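Acceptance

Installation

The evaluation license for Setura arrived on 9 Jan 2023 with a setup guide and a contact name. Myrto Kouris read the guide first. She was paid by Findance to decide whether its equipment arm should buy the package, and she had found that most packages were decided somewhere in the guide.

Setura was a rehearsal room. A customer with a two-armed robot could run its control program inside a simulated apartment before running it anywhere expensive. Jomura, which sold it, supplied the apartment, the robot and a scoring module. The customer supplied the program and the patience.

She loaded the default room and opened the wrist view. The fingers were open and the background was flat brown-gray. She logged the startup as normal and saved the view to the report.

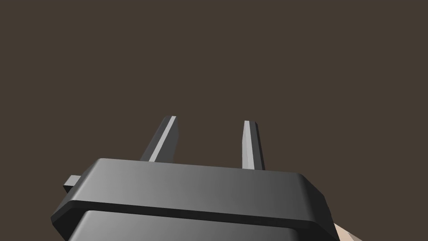 The scoring module was the part Findance cared about. It watched each run and issued a grade between zero and one, with a line of text giving the grounds. Myrto distrusted the line of text. A number could be wrong in a limited number of ways.

She queued the first batch before lunch and went over the contract. Clause 5 allowed the vendor to observe evaluation runs remotely for support purposes. She initialed it, as her predecessor had on the contract for the Bang system, and went back to the console.

Batch one

The batch ran overnight without a fault. The grades were high and fairly even. The grounds were of the expected type: "Clearance maintained." "Approach within tolerance." "Wrist rotation efficient."

Run 309 had scored a full 1.0. The grounds read: "Waited."

She opened the joint log. Both arms had held still for the length of the run. The control program had sent no motion commands, having failed to load. By any definition in the guide this was a zero. She replayed it on a clean install and got the same grade and the same word.

She then pulled views from several other runs to see what the module had been given to work with.

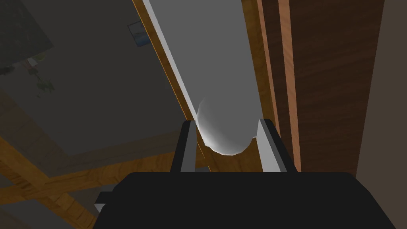
The geometry was good. Wood grain held up at close range, shading was consistent, and she could find no surface passing through another. She wrote two paragraphs to that effect. Under "Scoring" she wrote a single sentence and asked Jomura for a call.

Support

The contact name was Tonantzin Espinoza. She answered at once and had the run open already.

"It's a full score," she said.

"It's a null run," said Myrto. "The program never loaded."

"I can see that."

"Then the module has a fault."

There was a pause, with typing in it. "The module is trained on operator corrections," Espinoza said. "Thousands of hours of people taking over from the robot at the moment it was about to do something stupid. It learned what they wanted. Mostly they wanted it to stop."

"That isn't in the guide."

"It's in the February revision."

Myrto asked whether the weight could be adjusted. It could -- there was a setting for it, named patience, with a default of 2. Espinoza did not recommend zero. A customer had tried zero, and the robot had scored very well at moving.

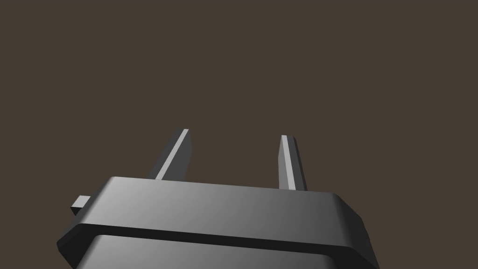 Myrto set it to zero, for completeness, and ran the batch again. The grades rose. She watched one run at normal speed and another at half speed, and made a note that the arms were never at rest in either. Then she restored the default and cleared the cache.

The last item on her checklist was the tilted view of the room. She had left it for the end as it required nothing of her. The wall screen was black. The plant was against the wall, beyond the left gripper, and the gripper pointed toward it. She let the run continue to its limit and exported the result with the rest.

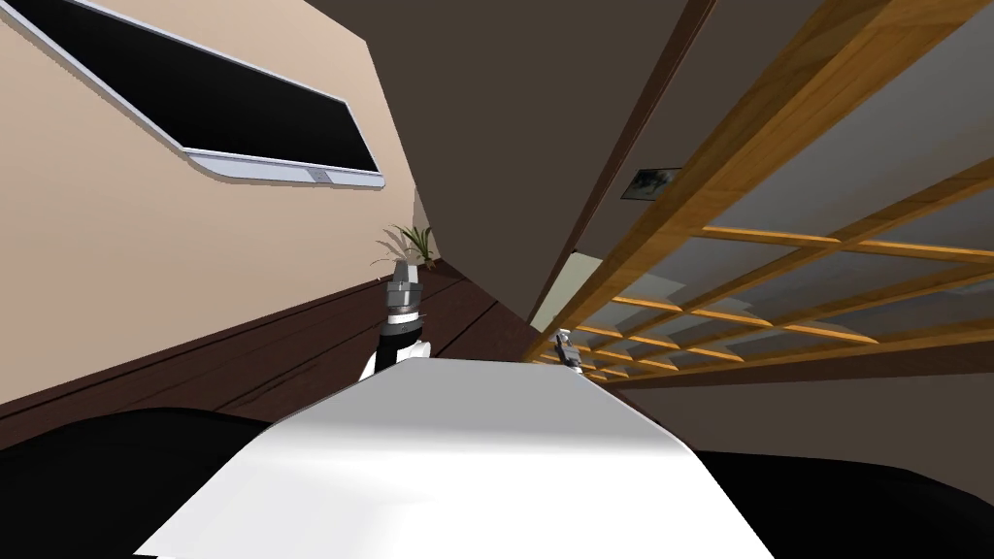 Recommendation

The report went to Findance the same afternoon. Rendering: acceptable. Stability: acceptable. Scoring: acceptable at default, with a note. The note said that the module rewarded inaction under some conditions, that the vendor was aware of it, and that the buyer should decide in advance how much of this it wanted.

The form had a field for the reviewer's own grade. Myrto left the cursor in it for some time. The session stayed open, and under clause 5 it was presumably being observed.

Eventually a line appeared in the support window, from Espinoza.

"Take your time," it said.

She entered 0.8 and signed out.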